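Unit 5: Working rules for hand-held gripper recording

These notes cover the part of the Wikgate course that deals with conduct at the table. Calibration is covered in Unit 3 and is not repeated. The rules follow the Mirkitz house code, with local changes where our tools differ.

5.1 Before a session

Check that all pivot screws are seated and that the linkage moves freely over its full travel. A joint that binds is logged and the tool is withdrawn. Finger pads are wiped between sessions and replaced in pairs, never singly. Enter the tool number and the task code on the Feton sheet. A session without a task code is not accepted into the set.

5.2 Definition of an episode

An episode starts with the fingers open and clear of the object. It ends when the object has been released and the fingers are open again. Pauses are allowed. Restarts are not – a dropped object ends the episode, and the drop is marked as such. Failed episodes are kept. In the August set, 1546 episodes were recorded and 1447 passed review; the remainder were stored under a separate label.

5.3 Approach and contact

Approach at a steady speed. Both pads should meet the object at nearly the same moment, so that it is not pushed sideways. Squeeze only as far as is needed to hold. Soft goods are changed after 3 sessions or at the first split. 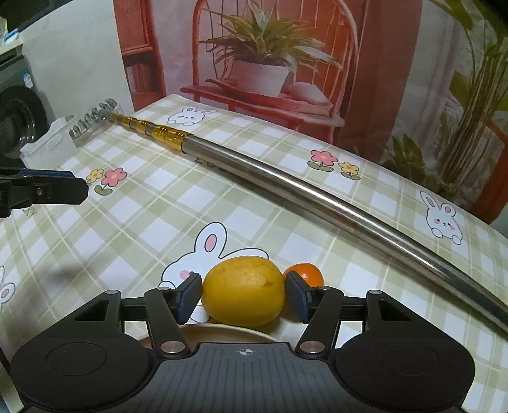
5.4 Choice of grasp

The operator selects the grasp from the shape of the object and keeps to it for the whole episode. Rounded items are taken across the sides, with the pads opposite each other, as with the lemon. Where a second item lies close by, like the small mandarin behind the right pad, it must not be trapped or dragged. If clearance is doubtful, open the fingers and come in from another angle. Patterned cloths are permitted under the Puma task list, provided the pattern is entered in the notes field.

5.5 Review

The reviewer must not be the operator. Each episode is marked pass, fail or refer. Referred episodes go back with a written reason, and the original file is left unaltered.

Reading for next time: Unit 6, storage and naming of files.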